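Skukelis and Halance begin a shared season of gathering hand demonstrations for the Robles learning system

FOR IMMEDIATE RELEASE
Festitz, February

Skukelis, the Festitz workshop that builds software for helping machines, is very pleased to announce that it has joined forces with its neighbours at Halance to gather 3000 short demonstrations of everyday handling work. The recordings will be used to teach Robles, the learning system the two firms have been developing together, how people go about the small jobs that fill a day - picking things up, moving them along, and setting them down again where they belong.

We have a real fondness for ordinary objects at Skukelis, and the programme has been planned with them in mind. Flowers come into it a good deal, as do tubs, bottles, pens and whatever else might be found on a table at home. Some of the demonstrations are given by people wearing sensor gloves, and others are recorded with a camera carried on a hand-held gripper, so that Robles can learn from more than one point of view.

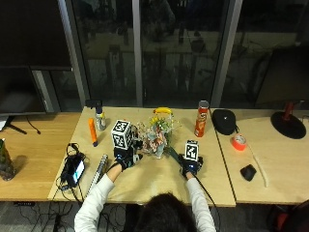 Why not simply write down the rules for each task and program them in?

Rules serve well enough when every object is the same shape and always sits in the same spot, but homes and shops are seldom like that, and a system that has learned from a great many varied examples stands a better chance of coping with something new.

Each demonstration lasts no more than 2 minutes, and the people giving them are asked to work at whatever pace feels natural to them. We would much sooner have a slightly hesitant reach or a second try at a grasp than a polished performance, and both are kept in the collection with a note beside them. Halance looks after the checking, going through every recording and setting aside any in which the hand movements and the video have drifted out of step.

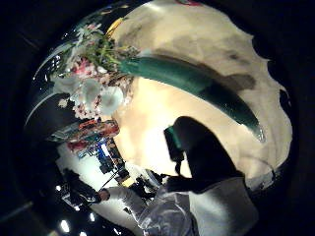
The first batch of 200 demonstrations has now been through that process, and 167 of them were passed for training. The remainder will be recorded afresh over the coming weeks, with a few changes to the instructions that we hope will make life easier for everybody taking part.

Both firms are keen that the collection should not lean too heavily on one tidy table in one well-lit room.

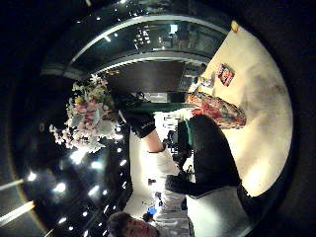 Later sessions will therefore take in other rooms and other times of day, and the objects will be swapped about between them. Shops, schools and offices in Festitz with a room to lend for a morning or an afternoon are warmly invited to get in touch with the Skukelis front desk, where they will be given a friendly welcome and a cup of tea.

ENDS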